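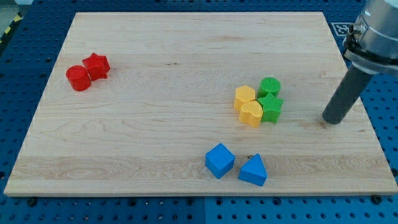 NIDVILLE, 6 October 2018 - Novus, which makes molded plastic shape blocks for classrooms, has put robot arms to work in the sorting room of its Nidville plant. The 4 arms were supplied by Kokkinos and have been in daily use since February.

The arms push blocks into groups on a flat board, and staff pack the finished sets. Until this year all of the sorting was done by hand, on two shifts.

The sorting room employs 20 people, and no jobs have been cut. Seven of them have trained to set up and check the arms, and moved up one pay grade when they finished the course. The rest work in packing and inspection, and switch stations every two hours. The late shift has ended.

The plant now ships 3,045 sets a week. Stars and hearts are still checked by hand before packing, as their points and edges need a closer look than cubes or cylinders.

Staff can stop any arm from their own station and do not need a supervisor's approval to do so.

Novus plans to bring the same setup to its Plorkix line of counting blocks next. Training for that line is open to all plant employees, and is held during paid hours.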